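4.2 Does storing insulated clothing compressed shorten its life?

Advice on the care of quilted jackets nearly always includes a warning against keeping them folded or squeezed for long periods. The claim is that the fill loses its spring and the garment becomes less warm. We found this warning in care leaflets, in shop guidance and in several household manuals, and in most of them it appears with no source at all. Where a source is given, it tends to be another manual. Kartha and Kurup followed one such chain back through 7 publications and ended at a magazine column that gave no measurements.

We do not say the warning is wrong. Our complaint is that the evidence offered for it is thin, and that it has been stretched to cover garments and storage periods that were never tested. The study most often mentioned in its support, by Pacheco, compressed loose fill in a cylinder under a fixed weight. Loose fill in a cylinder has no shell, no stitching and no baffles to hold it in place. A jacket on a shelf or in a pile of household linen is under far less load, and the load is uneven. Pacheco was careful about this in his own discussion. Those who cite him have been less so.

The Dondthorpe household survey gives a better idea of how people keep these garments between winters. Of the 322 households that returned the form in January, a large share reported keeping at least one padded jacket folded, rolled or bundled with other textiles (Figure 13). Hanging was less common than the manuals would lead one to expect, and the reason most often written in the comments box was lack of closet space. 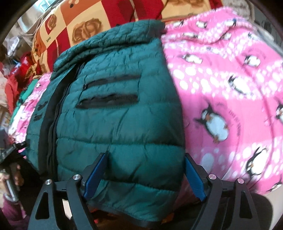 Figure 13. Quilted puffer jacket folded into a rounded bundle on top of bedding and other fabrics.

The survey has its own weaknesses. Respondents were asked to judge whether a jacket had "gone flat" since they bought it, and the form did not say what flat meant. A person who has just been asked how carelessly they store a jacket may well look at it more harshly. The question order was the same on every form, so this effect cannot be separated out afterward. Wada raised the point when the form was still in draft, and it should have been acted on.

There is also the matter of washing. Households that bundled their jackets also washed them more often, and washing is a far more plausible cause of clumped fill than a few months under a blanket. When we split the responses by washing frequency, the gap between folded and hung jackets shrank until it was too small to support any conclusion. It did not vanish, and a reader who already believes the warning may take some comfort from that. We would want a controlled trial before doing so.

The makers' tests do not settle the question either. Ruvex and Kurian both publish loft recovery values for their synthetic fills, and both sets of values look impressive. Neither company states how long the samples were compressed. Kurian gives a recovery period but no temperature or humidity, and Ruvex tested only 2 samples of each fill weight. Values obtained in this way can be used to rank products within one catalog. They say little about what happens to a garment left in a spare room from spring to fall.

Miyazaki has argued that the cost of following the warning is so low that the quality of the evidence hardly matters. We disagree. Hanging a bulky jacket for most of a year takes up space that many small homes do not have, and the Pina garment racks sold for this purpose are not cheap. Advice that costs money and floor area should meet the same standard as any other advice. It may also crowd out steps with better support, such as drying a jacket fully before it is put away.

For the model in Section 5 we therefore treat storage method as a variable of unknown effect and set its starting weight at zero. Washing frequency and drying method are kept as separate terms.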